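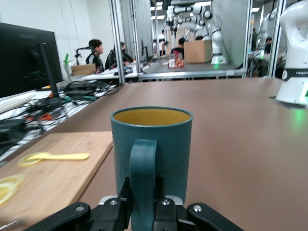 1/4
Friday thread. I moved to Ristham last November and I am still learning how people here drink tea. At my office there are 15 of us and each one has a different opinion.

2/4
My neighbor Didier Delorme puts the milk first. I tried it for one week – I could not taste a difference, but he was very pleased with me.

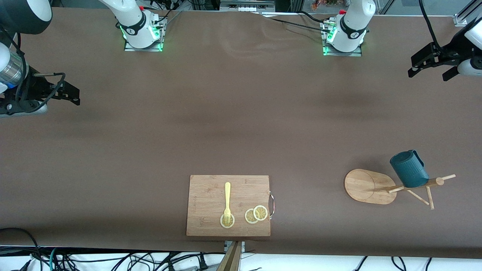
3/4
The water question
In Storncombe the water is soft, and here it is hard. The same black tea tastes flat. I now let it stand one minute longer.

4/4
Bare surface, pale board in the corner. Gray afternoon.

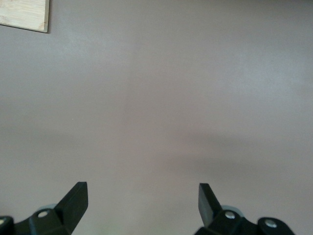

Plain brownish gray, close up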